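Subject: Re: [two-arm-bench] Which fingers for thin folding things?
From: Britt-Marie Brekke
To: two-arm-bench list

Hello all, and thanks for the nudge, I have been meaning to write this up since October.

Someone on the Rundalport side wrote:

> We're about to order fingers for our second bench and can't decide
> between the long angular ones and the softer Vutance pair. Has anyone
> tried both on small hinged objects, phone stands and the like? We get
> on fine with blocks and cups but anything that folds defeats us. Also,
> does the wrist camera earn its keep, or could we live with the
> overhead view alone? And which controller are you on these days?

Right, fingers first. I've had both sorts on our two arms at Govent and I'd start you off with the long angular ones. They get under a lip nicely and they don't mind being pushed against the table a bit. The trouble comes with the hinge — if you take hold too far from the pivot, the whole stand skates off across the marble-look top and you end up chasing it with the other arm. Pin the base first, then lift the plate. I had it the other way round for weeks and felt rather silly when I swapped them over.

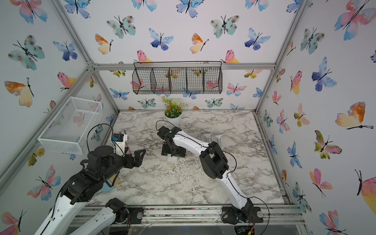
The softer pair are kinder and I like them for anything with a shiny face, but they give just enough that a thin plate can roll in the grip. For cups, lovely. For hinges I kept going back to the hard ones. I ran 207 goes in all, split unevenly between the two (sorry, I know, I got bored of the soft ones), so please don't take my word as science. My rough feeling is that the hard fingers dropped things less often once the approach angle was right, and were a good deal worse when it wasn't.

What angle? I've settled on coming in 10 degrees off vertical for the arm doing the lifting, and straight down for the arm doing the holding. If both come straight down the wrists start arguing over the same bit of air, especially with two stands close together.

Now the wrist camera. Keep it! I was all for taking ours off, because the cable is a nuisance and loops about in the oddest ways, but the overhead view can't tell you whether a finger is in front of the plate or behind it, and from the wrist you can. 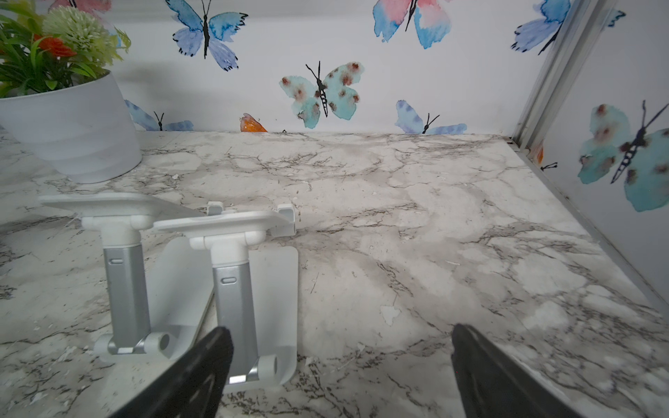
My one moan is the lag. With both wrist cameras and the fixed one all going at full size we were getting a delay you could feel in your hands, and I was overshooting every grasp. Dropping the fixed view to half size cured most of it. I'd much sooner have a small prompt picture than a big late one. Do tape the focus once you've set it, too, as mine crept a little every time the wrist knocked into anything, and it took me a whole afternoon to work out why my grasps had gone off.

On controllers: we were on Issa until the summer and I've since moved to the one our workshop put together. Issa is easier to set up and the menus make sense. It does smooth everything rather heavily, though, so when you want a quick little correction near the table it arrives late and a bit apologetic. Ours is twitchier. You can turn the smoothing down per joint, and I've got the shoulder at 8 and the wrist at 6, which won't mean much on your kit but gives you the idea: calm at the shoulder, lively at the wrist.

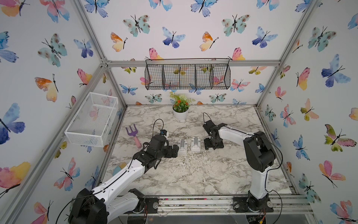 Photo: Britt-Marie Brekke, Govent

Working the two arms close in over a pair of small things is where the controllers really part company. On Issa I could bring both grippers down together but had to wait for them to settle before closing. On ours I can close almost as soon as I'm down. Against that, I've had the right arm give a nasty little shiver when it's reaching a long way across, and I still don't know if that's the settings or a tired shoulder motor. If anyone has seen the same, please shout.

Oh, and mounting. Put both arms on the same front rail if you can. We had ours on separate plates to begin with and had to redo the calibration every time somebody leant on the bench. Check the rail bolts as well, mine had worked loose on the left side.

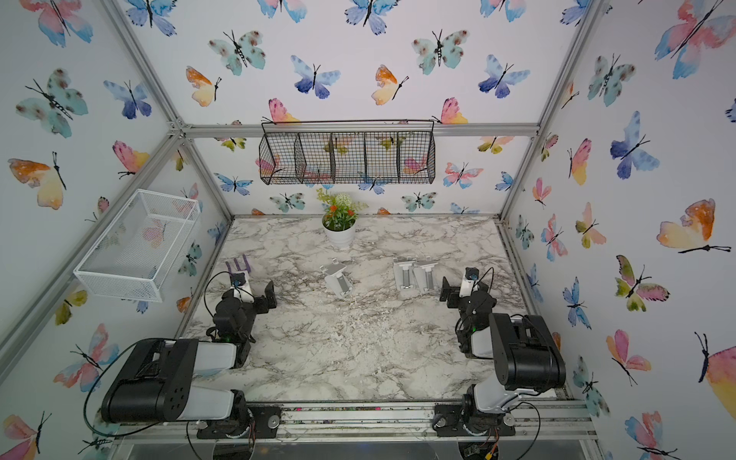

Britt-Marie Brekke

Three stands at once is next on my list. I've been trying different spacings, and a pair side by side is still harder than one by itself, as the outer finger wants to go exactly where the neighbour is. I may try a narrower opening before the approach, or nudging them apart first, though that feels like cheating.

If you'd like my settings file I can send it off-list, just say which controller you've got. And do let me know what the Vutance pair cost you if you go that way, as ours came second-hand and I've no idea of the proper price.

All the best,
Britt-Marie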